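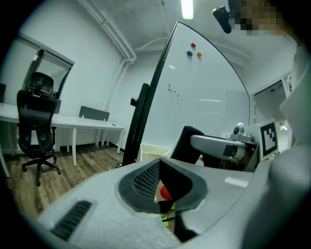

The Gullura hand-held gripper at the whiteboard, with the three magnets: red, blue and orange.

Gullura equipment planning README

Hello and welcome! If you have come to this folder to work out what it costs to collect demonstrations with hand-held grippers, you are in the right place. If you were after the recordings themselves, those live in the Clondermont store and have a data card of their own. What we keep in here is the shopping side: the budget sheet, the quotes we have gathered, and a good many notes on things we wish we had ordered sooner.

Last updated 8 March 2019 by Lejla Babić.

What's in the folder

budget.csv: one row per item, with supplier, unit price, lead time and who signed for it
quotes/: the quotes as they came in, oldest first
spares.txt: what wears out, and how many we like to keep on the shelf
room_list.txt: furniture and props, from desks down to magnets

How we plan a purchase

The plan is for 8 grippers, enough for two rooms with a spare pair in each. We buy them from Mladenović, who will sell the fingers separately (a real kindness, as you'll find out the first time you need just one finger and not a whole unit). Lead time on a full unit is 30 days, and 57 if you want the longer arm, so please put the order in before you book people's time. I have done it the other way round and it made for a very quiet month.

Marker tags go on their own line in the budget. We print them on stiff card and order 240 at a time, which sounds like a lot until you have handed a few bundles to each room. Brinum supplies the card.

Furniture is easy to forget, so do look through room_list.txt. A rolling whiteboard costs more than a fixed one, but you can take it from room to room, and it earns its keep for magnet tasks. Magnets are cheap. Buy them in clearly different colors, and buy extra!

Columns people ask about

unit_price is before tax and before shipping.
lead_days counts calendar days from the signed order.
status is one of: wanted, quoted, ordered, here.

Still open

The April order needs a decision on spare fingers. Storage cases have no quote yet, so that row is blank on purpose. If you have bought cases you like, please add a line to spares.txt or drop Lejla a note.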